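**Progress report - Brarkenside community kitchen, fruit and worktops**
To: Florkus small grants
March 11, 2022

Sorry this is short in places, have written it between sessions. Headings follow your form where I could remember them.

**Where we are**

Kitchen has been open to the Nenddale groups since September. Two cooking sessions running, plus the fruit table, plus the preserving afternoons which were not in the original bid but came out of it. All within budget so far, see further down.

Fruit table is the busy bit. Surplus comes from Jemal, mostly in mixed crates, and we sort it on the worktop before anything goes out. Good stuff straight to the table, soft stuff to the pans, the rest to compost. 451 kilos through the kitchen since opening. Compost share was high at the start and is now much lower - we were throwing away things that only needed a knife taken to the bad bit.

**What the money has gone on so far**

- Second hob and fitting. Done, signed off, certificate in the folder.
- Jars, lids, labels. 335 jars bought, 80 left on the shelf.
- Knives and peelers. Bought cheap ones first, mistake, handles came loose. Replaced with better from the same budget line.
- Scales. One set, works fine.
- Shelving in the back store. Up, and full already.
- Worktop. Not done. See below.

Receipts are all scanned except the peelers, which I have on paper and will send on.

**Sessions**

Tuesday-type regular slots didn't suit people with shift work so we moved to a rota that changes monthly. More admin for us but attendance is steadier. Cooking sessions hold six comfortably, we tried more and people were queueing for the sink. So 6 is now the limit and there is a waiting list for the spring block.

Content so far: soups, flatbreads, stewed fruit, chutney, a crumble that can be done without scales. The chutney was the most popular and also made the most mess. Recipe sheets have been redone in bigger type after complaints, fair enough, they were tiny.

People asked for more on fruit they don't normally buy. The crates bring things a lot of us hadn't cooked with - quinces, persimmons, small hard apricots out of season. They get left on the table till last if nobody says what they are. We now do a short tasting at the start of each session, cut up on a plate with a card next to it. Cards are handwritten, will get them printed if there is anything left over at the end.

**Sorting**

Rules are up on the wall now and they are simple. Whole skin, goes out. Small dimple or bruise, goes out the same day or gets cooked. Split, leaking or furry, compost. Stalks stay on if they are on, the fruit seems to keep longer and it's one less job.

Biggest change was going through soft-looking fruit one at a time and not by the crate. Slower. But a mark on the outside is often only skin deep and we were writing off whole boxes for the sake of a couple of bad ones. Orange and yellow fruit is the hardest to judge as the colour hardly changes when it goes over, so those get a gentle press with the thumb as well.

Worktop doesn't help. The pale grey marble-look surface was in when we took the room on and has had a hard life. It is covered in fine scratches and specks, there are little pale chips, and some of the dark staining won't shift with anything we are allowed to use. Put a bright orange fruit down on it and you can see straight away how tired the surface is.

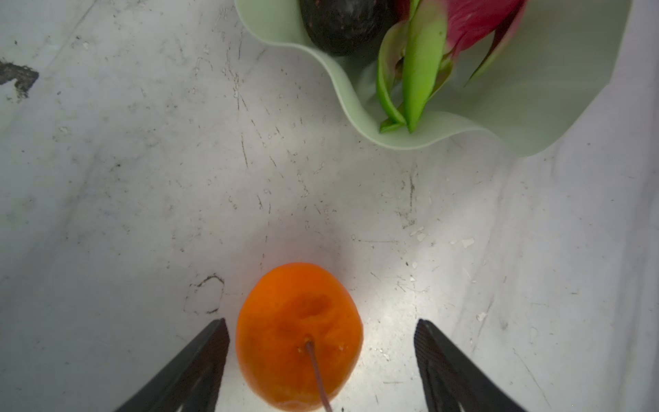

We have had two quotes for replacing the top. Both came in over the line you approved, one only slightly. Third one is promised but hasn't arrived and I have chased it. In the meantime everything edible is cut on boards, never directly on the top, and the surface gets wiped down before and after each sort. There's also a mark with a curve to it that could be a crack or could be a stain, can't tell by rubbing at it, so I've asked the fitter to look at that when he comes to measure.

Would like to ask - could the underspend on jars be moved across to the worktop line? It would cover the gap on the cheaper quote. Not asking for new money. If that needs a form please send me the form, I couldn't find it on the portal.

**What hasn't gone well**

- Labels. Ink ran in the fridge. Using pencil now, looks a bit homemade but stays put.
- Deliveries arriving while a session is on. Jemal have agreed to ring first and mostly do.
- The feedback sheets. People don't fill them in. Switched to asking at the end and writing it down ourselves, so what you'll get from us is notes and not scores. Hope that's acceptable.
- Compost bin was too small and too near the door. Moved, bigger one on order.

**Next few months**

- Spring block of cooking sessions, dates to be put up at the kitchen
- Worktop decision once I hear from you and have the last quote in
- Printed cards for the less familar fruit
- One open preserving day, jars to go home with whoever made them
- Cupboard doors rehung, two of them stick

Spend to date is on the attached sheet. The knives line looks over but is balanced by the shelving, which came in under, so the total is right even if the rows look odd.

Any questions ring the kitchen and not my mobile, signal in the back store is hopeless. Mornings are best.

Project lead, Brarkenside community kitchen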